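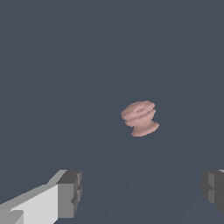 Spool (thread)

A spool is a short cylinder with a raised rim, or flange, at each end, used to hold thread, yarn, wire, ribbon or other flexible material. The material is wound around the middle part, called the barrel, and the flanges keep it from slipping off. A hole through the center lets the spool turn on a pin or rod.

Terms

In American English, "spool" is the usual word for the small holder sold with sewing thread. British speakers often say "reel" or "cotton reel" for the same thing. A bobbin is a related part that is usually filled by the user or the machine, while a spool normally comes already wound. A cone is a tapered holder without a large upper flange, used for long lengths of thread in factories. In computing, "spool" refers to holding jobs in a queue, as with print jobs on Unix systems.

Manufacture

Wooden spools were made by turning. Logs were sawn into squared bars, dried, and cut into short blanks. Each blank was bored through the middle and then shaped on a lathe, where a cutter formed the waist and the two rims. Birch was preferred in many mills because it has a fine, even grain and does not split easily. Finished spools were tumbled in a drum, sometimes with wax, to smooth the surface. Rough edges had to be removed, as they could catch and break the thread.

Plastic took over during the twentieth century. A plastic spool is molded in one or more pieces and can include a notch in the rim to hold the loose end of the thread.

The Trukville mill

The spool mill at Trukville was built beside the river to use water power and local birch. It had 28 lathes on the main floor and a separate drying shed. Most of its output went to the Bustos thread works, which ordered spools in 10 standard sizes. The mill later turned to drawer knobs and toy parts, and closed when the thread works changed to plastic. The lathe building still stands. It opens to visitors each year from May until the fall.

Other uses

Empty wooden spools were commonly kept and reused in the home. Children strung them together as toys or made simple tractors from a spool, a rubber band and a matchstick. Larger flanged spools carry rope, chain and electrical cable.

See also

Bobbin
Lathe
Sewing thread
Woodturning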